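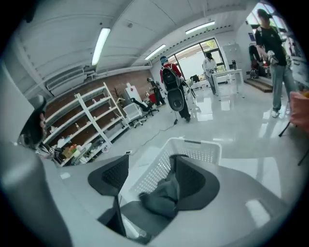

The head baker at Lavwood has been getting up at 3 a.m. for 15 years, and she still grins when she talks about rye. "It smells like wet hay and honey," she says. "I love it!" Her starter came from Rampersad, the old bakery across the river, in a jam jar one March — and it has been fed every day since.
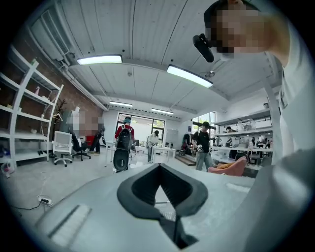

On teaching beginners
"Make the same loaf 29 times," she says, laughing. "Then come and show me the last one."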